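3/2/26
Night cream, batch 13, Kuvodholm base

Remade the base this morning with the shea cut back a little, as the last lot sat on the skin too long and Kamala said it came off on her pillowcase. Oil and water phases both to 72 before mixing. Stirred by hand for the last stretch, the overhead stirrer is squeaking again. Total weight in the beaker 728 g, pH 5.4 after cooling. Smooth, no grains, slightly yellow. Smell is fine, a bit waxy.

Barış filled the small jars and put 423 g aside in the big one for the warm cupboard. Lids labelled 13A and 13B. 13A has the lavender, 13B is plain. 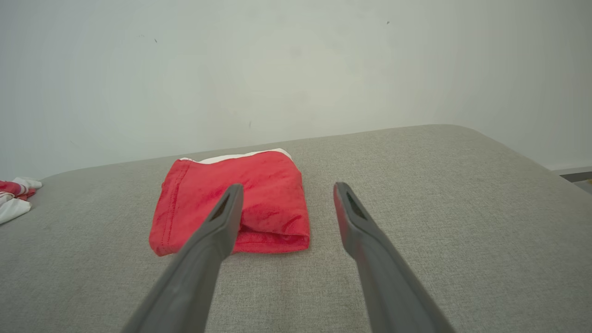

Red cloth, folded, on the grey seat.

Patch test sheets from the overnight group are in the Grosano folder. Two people noted tightness round the nose by morning, both on the old batch. Dela Ackah wants it tried on drier skin before we change anything else, I agree.

To do: order more glycerine, recheck pH at one week, ask Ebenezer if the pump bottles can take something this thick. Scale needs calibrating, it drifted 0.3 g while I was weighing the preservative.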